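Notebook, Skulladley bench, November
Entry 12, continued from the sourdough storage pages

Subject: does the Grimero starter powder keep as long as the packet claims, or is that wishful labeling.

Started 7:40 a.m. Kitchen side was cold and I left the heater off until the jars were filled, which I'll probably regret when I try to compare with the October pages.

Background for Reece, who asked why I'm bothering. The packet says the dried starter is good for 900 days sealed. I don't believe it. I have never seen a dried starter do anything interesting after the second year, and the small print only says "viable," a word that covers a lot of ground. A starter that lifts a loaf in two days instead of six hours is viable too. I asked Grimero how they tested and got back a leaflet with a wheat field on it.

Set up 4 jars. Same flour (the Grisell white, new bag, opened this morning), same water from the filter jug, left standing overnight.

Jar A, fresh powder, this season's packet
Jar B, packet from the back of Gwenllian's cupboard, two years old by its stamp
Jar C, our own dried flakes, made last winter, kept in paper
Jar D, flour and water only

Jar D is the one people leave out. Plain flour and water will bubble by itself if you wait long enough, and half the happy reports on old powder that I've read could be flour doing what flour does. If D keeps pace with B, then B tells me nothing.

Soon-im thinks rubber bands around the jars are good enough for marking the rise. They slip. I used tape and pencil.

12 noon. A has a few bubbles along the glass. B, C and D flat. Smell: A slightly like yogurt, the rest like wet paper. Ye-ji sniffed them without seeing the labels and picked A as the odd one out, so at least that much isn't in my head.

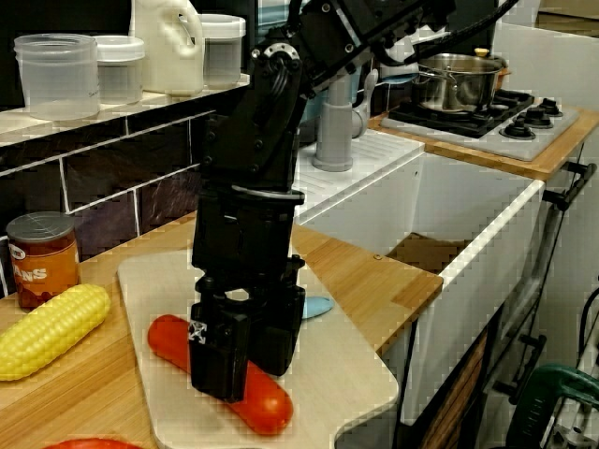 Is two years old too old for a dried starter?
Going by one packet, I can't say. B was slow at the first check, but slow in a cold kitchen doesn't prove much, and I'd want three or four old packets kept in different cupboards before I told anyone to throw theirs out.

3:15 p.m. A is up by a third against the tape. C has started, which surprised me, given that we dried it on a baking tray next to an open window and stored it like tea. B has one bubble. Jae-hoon says one bubble is a sign of life. One bubble is also what you get from stirring. Left it alone.

Fed nothing yet. The leaflet says feed at the first doubling, the packet says feed at 24 hours whatever happens. Same company. I'm going with the packet, as it's the thing people will have in their hands.

Side note on the scale. It read 2 g heavy with the bowl off this morning and corrected itself after a battery change. Jars were weighed after the change. The practice dough on the previous page was weighed before it, so ignore the hydration figure there. I've crossed it out.

Cost: the Grimero packet was not cheap, and Ha sells plain dried starter with no promises on it for less. Gwenllian wants a Ha jar in the next round. Fine, but only if somebody else washes up.

6:30 p.m. A doubled. C up by half, smells good, sour and a bit like apples. B up maybe the width of the pencil line. D no change I would swear to. So B is ahead of plain flour, barely, and I'm not ready to call that a result from a pencil line.

To do
Feed all four at 7:40 tomorrow, equal weights
Put a thermometer on the shelf, not on the wall by the door
Ask Gwenllian whether her cupboard is the one over the oven
Packet batch number is 2682, check whether A and B share it, I only looked at A
Repeat B with a second spoonful from the same packet in case I got the dusty bottom

Reece read this over and says I had made up my mind about B before I opened it. Possibly true. He can read the tape tomorrow, and I'll write down whatever he calls out.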